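Subject: Re: [zatville-makers] Ribbed ali panels on a ceiling - rattle?

Hi all,

Ewan Shearer wrote:
> Has anyone put ribbed aluminium up overhead in a workshop? Ours is
> going up in May and I'm worried it'll buzz every time the extractor
> runs. Also, where do you put the electrics?

Ewan, we lived with this at the Kalby unit for 2 winters so I've got opinions! The panels themselves are lovely - bright, easy to wipe down, and they bounce the light about so you don't need half the lamps you think you do. The buzz is real though. Ours came from the long edges touching each other, and a strip of foam tape along every join sorted most of it (I did the lot in one evening with a stiff neck to show for it).

As for electrics, I like them up high in a white housing with the terminals where you can get at them. Two banks of the ribbed stuff, pale housing, and a black module with blue ends and a long row of little metal pins: 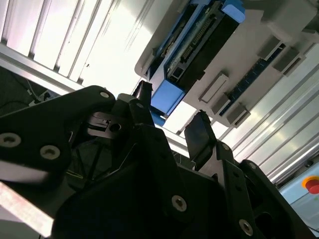 Chinyere reckons foam tape goes hard after a few years and you're better off with rubber washers under every fixing, which she did on 94 panels at Bustton without a single rattle since. I can't argue with that, except that it's an awful lot of washers. They come in bags of 500 if you're tempted, and Fabrice still has most of one.

One more thing - label your wires before the housing goes up. I had 7 greys and a very long Sunday-ish sort of afternoon.

Shout if you want to borrow the tall steps.

Lorraine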